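Repetition and the narrator in Fotine

Fri 23 October

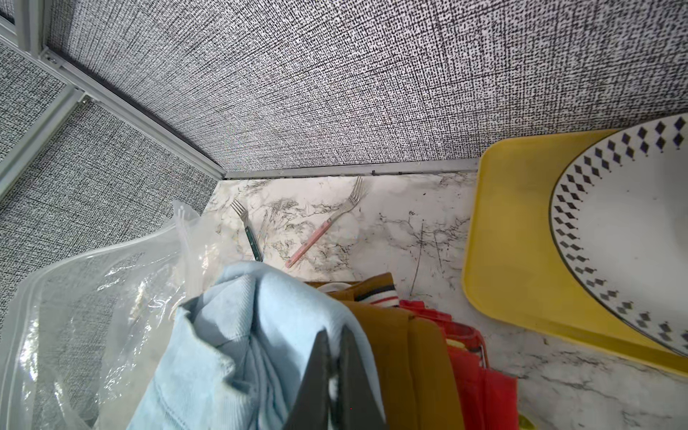 I finished Fotine for the second time last week, and I want to set down some notes on how the narration works before the details go. My first reading was in May and I took almost nothing down, apart from a list of page numbers that now mean very little to me.

The plot can be given briefly. A surveyor is sent to the town of Pomare to measure a harbor that is filling with silt. The measurements take a season. During that season the surveyor lodges with a widow and her two grown sons, one of whom stops speaking to the other. At the end the report is filed, the surveyor leaves, and the harbor is closed. Fotine is the name of the dredging boat, which appears in four chapters out of nineteen and sinks in none of them, although the back cover implies otherwise.

Most of what I have read about the book treats it as a novel about the quarrel between the brothers. I think this is a fair description of the second half and a poor one of the first. Until chapter nine the brothers are hardly told apart. The narrator calls them "the older" and "the younger" and on two occasions mixes them up, correcting the error a paragraph later without comment. On first reading I took these for mistakes by the author. They are too regular for that. Both come directly after the narrator has been writing figures in the survey log, and both are corrected at the point where a meal begins.

This brings me to the log. Each chapter in the first half opens with an entry: date, tide, wind, depth at the marker. The depth is given in a local unit that is never converted. The entries look like filler and I suspect many readers skip them. They should be read in order. The depth at the marker falls steadily up to chapter six, then repeats the same value three times running, then falls again by a larger step. A channel could silt up that way, I suppose, but the three repeated entries cover the days when the narrator, by the evidence of the main text, did not go down to the harbor at all. In chapter seven it rains and the narrator spends the day at the kitchen table. In chapter eight there is the funeral. The log has a depth for both days.

The narrator never admits to this. The closest thing to an admission is in chapter fifteen, when the widow asks how the numbers are made and the narrator explains the method at length, in the present tense, leaving out the boat.

Once the log is known to be false in part, the rest of the narration has to be read differently. The book gives some help here. The narrator has two manners. The first is short, declarative, and full of measurements. The second is longer and tends to start sentences with "It may be" or "I would say." A reader will naturally trust the first and question the second. As far as I can check, the reverse is closer to the truth. The hedged passages agree with each other across the book. The plain ones do not. The distance from the house to the quay is 200 paces in chapter two and 1,000 in chapter twelve, and in both places it is given flatly, as a fact already known.

I spent some time on whether this could be explained by a different starting point. It can't, or at least I could not make it work. Both walks start at the back door and end at the same set of steps. There is a turn at the rope store in each.

The repetition I mentioned in the title is a separate matter, though related. Certain sentences come back word for word. "The water was the color of the wall" occurs five times. On its first appearance it describes the harbor in the morning. On its third it is put into the mouth of the younger brother, who was not present for the first. On its fifth it is the whole of a log entry, with no depth, tide, or wind. I read this as the log and the story finally running together, with the narrator no longer keeping separate accounts. A weaker reading is that the author liked the sentence. I would not rule that out.

Some remarks on the edition. I have the Prarus paperback, which is nearly 200 pages shorter than the Havamell hardcover. The difference comes mostly from type size and margins, but part of it is the appendix. Havamell prints the survey report in full after the last chapter. Prarus drops it, with no note to say so. I borrowed the hardcover for this second reading in order to compare, and the omission does some damage. The report contains a table of all the depths, including the three repeated ones, and in the table they have been changed. They now fall in a smooth line. Either the surveyor adjusted them before filing or somebody in the office did. The paperback reader does not get this information and loses what I would call the real ending.

The Havamell text has problems of its own. Chapter eleven is missing a line at the foot of a page, so that the older brother appears to answer a question that was never asked. The paperback has the line. If you own only the hardcover, the missing words are "and who was it paid for the coal."

I am less sure about the last two chapters. The pace goes up sharply, the brothers are reconciled in half a page, and the hedged manner disappears. By the rule I set out above, this should make the reconciliation suspect. The narrator has left Pomare by then and could only know about it from a letter, and the letter is mentioned but not quoted. The earlier letters are all quoted in full, even the one about the mattress. I lean toward thinking the reconciliation did not take place, but the case rests on one missing letter and a change in sentence length.

There is also the question of the coat in chapter four, which I have not been able to fit to anything. It is lent, returned, and lent again, and the second time it has a different lining. I went through every later mention of clothing and found no other reference. If it connects to the log I don't see how.

I plan to go through the tide entries next and compare them with the days on which the boat is said to leave the quay.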